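What Is a Stitch?

A stitch holds the two sides of a cut together while the body mends itself. Doctors call this suturing. The thread is called a suture.

Cables are everywhere in a workroom, and they need looking after too. Long ones are coiled into loops and hung up, away from feet.
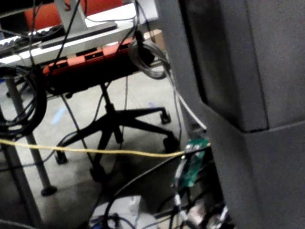 Stitching starts with thread. It can be very thin, so it is held with narrow metal jaws - fingers are too big. The thread is looped, pulled through and knotted. Then the next stitch is made a little further along.

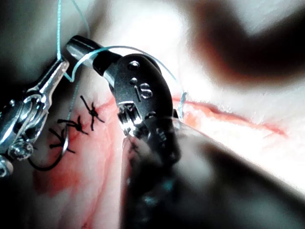

Blue thread, with three black stitches on the left.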